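Lemons, Boards and Brown Paper: How I Set Up for Drinks at Home

Posted 01/10/2026

I make a lot of lemon things. Lemonade in the summer, hot toddies once it gets dark early, and a big pitcher of iced tea pretty much all year because my husband drinks it like water. Over the years I've gotten a lot less messy about it, and since three of you wrote in after the iced tea post asking how I keep the table from turning into a sticky disaster, I figured I'd put it all in one place.

Cover the table first

I cover the whole table with brown paper before I get a single lemon out. The plain matte kind on a big roll, the stuff people use for wrapping parcels. I used to use a vinyl tablecloth and I hated it! The juice beads up and rolls, and then you put your elbow in it. Paper soaks up the small drips and when you're done you fold the whole thing in on itself and out it goes.

Two things I've learned about the roll. Cut your piece the night before and lay it out flat, curl side down, with a couple of cookbooks on the corners. It still won't be perfect (mine always keeps a crease or two and goes a bit wavy by the edges) but it won't roll itself back up while you're pouring. And don't tape it to the table. I did that on my mother's old dining table in Drirmont and took off a strip of varnish as long as my hand. She noticed before I'd even put the tape away.

If you're doing something really wet, like juicing two dozen lemons for a party, put an old towel under the paper. For slicing you don't need it.

Pick a board just for citrus

I keep one board for lemons and limes and nothing else, ever. I got religion about this after I served Rasha Harb a gin and tonic that tasted very faintly of onion. She drank the whole thing and then asked me what was in it, very politely.

Bamboo is what I like. It's light to carry, it doesn't cost much, and it dries fast if you stand it on its edge. Get one with a handle if you can, especially a handle on the short side, so you can hang it up or tip the slices straight into a pitcher without getting your fingers in them. The best one I ever had came from the housewares counter at Obeidat and I left it in a rental cabin, so somebody out there is enjoying it.

After lemons, rinse the board right away and dry it with a towel. Don't soak it, and please don't put it in the dishwasher. A little mineral oil now and then, maybe in February when the heat has been running for months and everything in the house is dry as toast. Wipe it on, leave it overnight, buff it off in the morning.

Slicing without a fight

Roll the lemon hard under your palm if you're going to juice it. If you only want slices for the glass, skip that, because it makes the inside mushy and the slices fall apart on you.

Take off both ends first, down to where you see the flesh, and then go across in even slices. I like mine thin enough to bend a little. Thick ones look generous but they sink, and they sit there at the bottom of the glass all evening.

You'll hit seeds. Flick them out with the tip of the knife as you go, onto the paper, and sweep them up with everything else at the end.

Now, knives. A small serrated one goes through lemon skin the easiest. But if you've got kids helping, one of those plastic knives with a rounded end is really good, and it doesn't scratch up your board either. It takes a bit more sawing, so I'll usually start the cut myself and let them finish it. My nephew did eight lemons that way for his grandparents' anniversary and was so proud he wouldn't let anyone put them in the drinks.

Set the slices down in short overlapping rows, the way you would with tomatoes on a platter. You can pick them up one at a time and they don't glue themselves together like they do in a bowl.

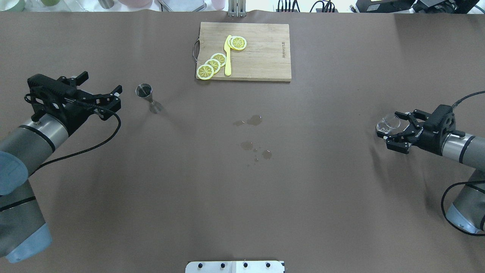
Measure, even when you think you don't need to

I was a free pourer for years. I thought I was pretty good at it too, until Telma Orellana came over and measured one of my "single" pours back out of the glass, and we both had a long look at it. So now I use a jigger, the stainless steel kind shaped like an hourglass, and I use it for lemon juice and syrup as much as for anything stronger. The sour part is where home drinks go wrong, in my opinion. A bit too much juice and you start adding sugar, then you add more juice, and then you've got a quart of something.

Check what your two ends really hold. They're not all the same! Fill each one with water and tip it into a measuring cup, then write it down on a piece of masking tape inside the cabinet door. Rinse it between syrup and juice, and stand it on the paper when you're not using it so the ring it leaves isn't on your good wood.

Keeping slices for later

Cut slices will keep in the fridge for a day or two in a lidded container with a damp paper towel on top. Past that they go dull and a little bitter. If you've got a lot left over, freeze them flat on a sheet of parchment and move them to a bag once they're hard. They're great straight into a glass of water as a sort of ice cube.

Britt-Marie Forsberg, two doors down from me on Birkergate, dries hers in a low oven and strings them up in the kitchen window. I tried it and burned the first batch, then forgot the second batch was in there when I turned the oven on for pizza. Hers look beautiful.

Cleaning up

Put the board, knife and jigger in the sink first, then fold the paper in from the long sides so the seeds and drips stay in the middle. If it's only lemon on there, mine goes in the compost. Wipe the table down with plain warm water afterward, even if it looks fine. Lemon juice left on a wood finish will make a cloudy spot, and getting those out is a whole other post.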